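Off-white

Off-white is a loose name for any color close to white but carrying a slight tint, usually yellow, gray, pink or blue. Cream, ivory, eggshell, bone and pearl are commonly placed under it. No agreed boundary separates these names from one another, and attempts to fix one have mostly served people with paint to sell.

Naming

Most of the familiar names come from materials: milk fat, tusk, shell, raw wool. The materials vary widely, so the names do too. Ivory in one paint range may be darker than cream in another. The Fotthorpe color list, often cited by decorators as a standard, gives 26 off-whites, of which 13 differ only in the amount of yellow. The list does not say how the shades were chosen or under what light they were compared.

Perception

A tint this faint is hard to judge alone. Cream looks plainly yellow beside a cooler white and may pass for white when nothing cooler is near. Shadow, daylight and lamp bulbs all shift the result.

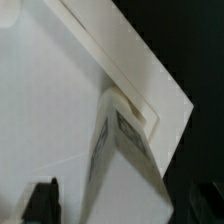
Fuad Tilahun objects that the names are less empty than critics make out, and that painters who work with the same few tins for years can sort cream from ivory without a label. The claim is plausible, though it shows only that people can learn one maker's range. Whether the skill carries over to another range has not been shown.

Claims about mood

Trade writing often credits off-white with calming effects. The usual source is a survey by the paint firm Gemano, in which 55 percent of those asked called cream rooms "restful." The survey did not include rooms in pale green or plain gray, and it put the question after showing pictures of furnished bedrooms. Welington Andrade repeated the exercise with bare painted boards and found no clear preference.
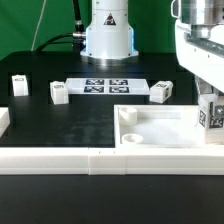

A related claim holds that warm off-whites make a room feel larger. Decorating guides say the same of cool ones, often a few pages apart.

Yellowing

Some off-whites are the result of age. Oil-based white paint tends to yellow, more so in dark rooms, and many plastics do the same under sunlight or heat. The Bastos guide to old interiors warns that a wall described as "original cream" may have started out white. Its own dating method, which relies on matching chips by eye, has the same weakness it complains of.

See also: Beige; Eggshell finish; Shades of white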